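Ticket: Lap timing feed drops during race replay
Opened by: Hamdia Tefera, Trollmont Racing
Assigned to: Donnie Swanson, Handton support
Status: Closed
Date opened: October 12, 2022

Hamdia Tefera wrote:
The live timing feed stops in the middle of a race and comes back a lap later with wrong gaps. It happened in both heats at Nirnance. Car 6 was shown in fifth place when it was leading. The pit wall display and the commentary screen had the same error. We are on the February release of the timing client.

Donnie Swanson wrote:
Please send the decoder log for the second heat. Also check whether the backup loop at pit entry is switched on in the track profile. If it is, note the loop ID.

Hamdia Tefera wrote:
Log attached. The backup loop is on. Its ID is 3, same as the loop at the end of sector two. I did not set up this profile. It was copied from the Pavliuk round.
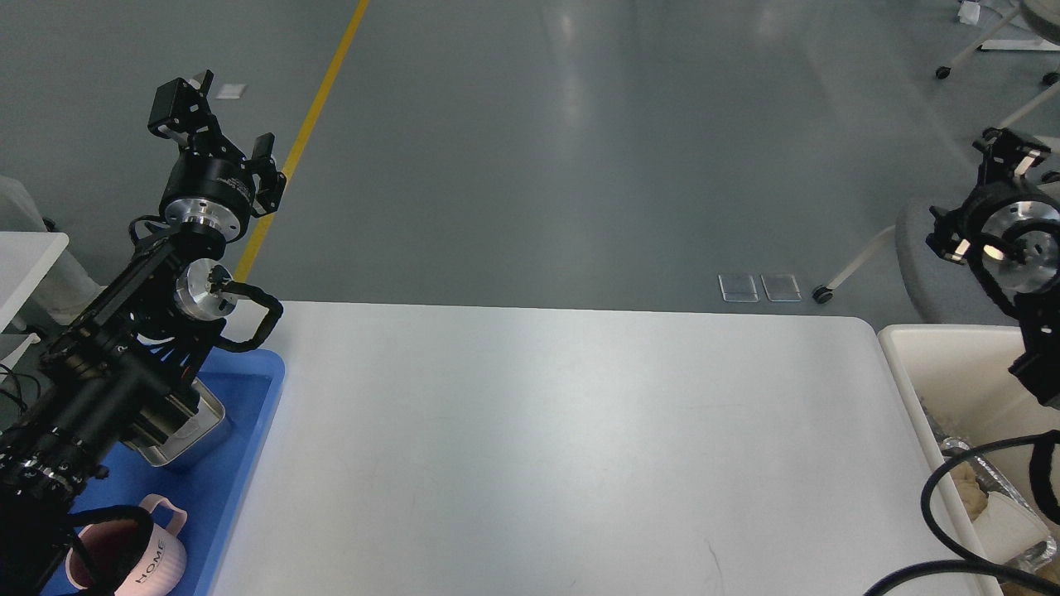
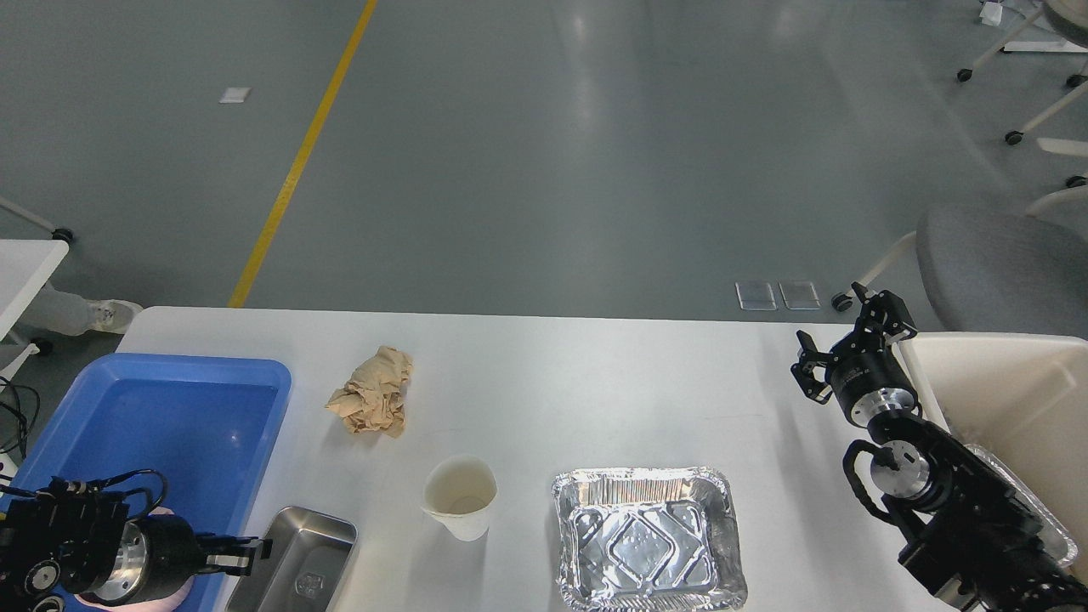

Trackside Support Bulletin, No. 40, page 5

Donnie Swanson wrote:
Two loops with one ID will cause this. When a car pits, the client reads the pit entry hit as a second sector two time and throws out the lap. The gaps stay wrong until the next clean pass over the finish line.

Steps:
1. Close the client on every machine, including the commentary screen.
2. Open the track profile and change the pit entry loop to ID 6.
3. Save the profile under a new name.
4. Restart the decoder first, then the clients.
5. Replay the second heat and compare it with the printed results.

Hamdia Tefera wrote:
Done. The replay now matches the printed results except for car 40, which is still missing its last lap.

Donnie Swanson wrote:
Passed to Urmila Tiwari, who looks after the decoder side.

Urmila Tiwari wrote:
Car 40 has a weak transponder signal from lap 5 on. The last hit was under the threshold and was not recorded. This is separate from the loop fault. Ask the team to charge or swap the transponder before the next session. The missing lap can be added by hand under Edit Passings.

Hamdia Tefera wrote:
Lap added, transponder swapped. Practice ran with no drops. You can close this.

Donnie Swanson wrote:
Closing. The Pavliuk profile has the same duplicate ID and will be corrected under a separate ticket.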